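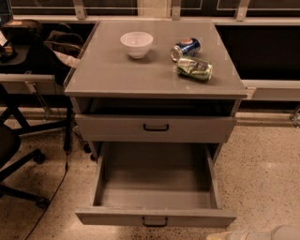 COUNCIL WATCH

So Plirnoreck is going to get a new council president, and if you blinked in February you may have missed how. I've been going to these meetings for 12 years (my knees can tell you exactly how long those folding chairs have been in service) and I have never seen a leadership race quite like this one. Let me try to catch you up.

The short version is that the old president stepped down over the Hakeck bridge money. You'll remember the plan was to close the bridge, fix it and reopen it by summer, with the county paying most of the bill. Then the county said it would pay only if we agreed to merge our road crew with Prurkinach's, and the council split right down the middle on whether to take the deal. The president wanted to take it. Half of her own people didn't. She lasted three more meetings and then read a very short letter into the record and went home before the public comments, and I was sorry to see it. I didn't agree with her on the merger but she always answered her own phone.

That leaves Arben Georgiou as the clear front-runner. He has five of the nine council votes promised to him, at least on paper, and he's been pretty open that he'd turn down the county's offer even if that means paying for the bridge ourselves. His supporters love this. One of them told me in the parking lot that Arben is the only person in that building who won't fold when the county attorney starts sending letters. Maybe so! I've known him since he ran for the library board and he is stubborn in a way I mostly admire. He once held up a vote on parking meters until ten minutes to midnight over the wording of one line, and he was right about the line.

But I do have a question, and I asked it at the last meeting and didn't get much back. If we say no to the county, where does the money come from? The number I keep hearing is 662 thousand dollars for our share of the first phase alone. The town has a reserve, sure, but we've been dipping into that for the storm drains on Hassanpour Street, and there's a rule that says we can't take it below 10 percent of the budget without a public hearing. Arben says he'd hold the hearing. Fine. He also says he thinks the county is bluffing and will come back with a better offer once they see we mean it. That's the part where I get nervous, because I don't know what we do if they aren't bluffing and the bridge is still closed when school starts.
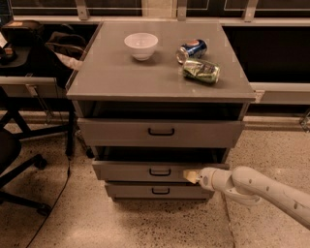

Crushed cans and a white bowl on a gray cabinet.

The other side isn't in great shape either. The members who liked the merger haven't put up a candidate yet. There was talk of a compromise name, somebody who'd agree to a one-year trial with Prurkinach and then a vote of the whole town, and I thought that was a pretty sensible idea, but every time it gets close to being a real person with a real nomination the person backs out. I can't blame them much. The last few meetings have gone past eleven and there's been a good deal of shouting, some of it from people I go to church with.

There's also a fight brewing over whether the council can block its own president. A couple of members want a rule saying that no one can reject the county's money without a full council vote. Arben's group says that's an attempt to tie his hands before he even sits down. The town attorney says she'll have an opinion ready for the next meeting, and she was careful not to hint at which way she's leaning (I tried to get it out of her over by the coffee, no luck). My own reading of the charter is that the council can do it if they pass it before the new president is sworn in. After that it gets murky. Take my reading for what it's worth, I sold carpet for a living.

What I'd really like is for more of you to come. We had 70 people in the room the night the letter was read, and then the very next meeting, the one where they talked about the dollars, it was me and the usual row and a couple of high school kids getting civics credit. The kids asked good questions, by the way – one of them wanted to know how long the ambulance takes with the bridge out, and the chief promised to bring the times with him next month. I'm going to hold him to that.

The vote for president comes first on the agenda next time, then the attorney's opinion, then the bridge. Doors open at 6:30 p.m. and you need to sign the sheet by 7 if you want to speak. You get three minutes. Use the side entrance, the front steps are still roped off. I'll write up whatever happens for the next newsletter, and if you can't make it but have a question you want asked, drop me a note and I'll read it out for you.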